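How a Canvas Bag Holds Its Load

Canvas is a strong cloth. Its threads cross over and under each other, and this pattern is called a plain weave. Pull on one thread and its neighbors share the force.

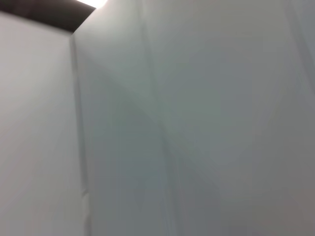

A flat sheet of canvas cannot carry much. It must be folded and sewn along seams to make a space inside.

Soft cloth does not stay open without help. Hold the top edge on two opposite sides before packing. A tan bag held this way gapes at the top, while the cloth inside still forms deep creases.

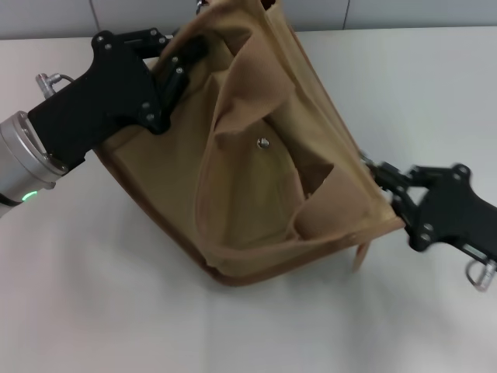

Weight pulls down on the bottom of a bag. Put heavy items in first. A small metal rivet or snap, like the round one inside the tan bag, is fixed through the cloth. Rivets join layers. Snaps close them.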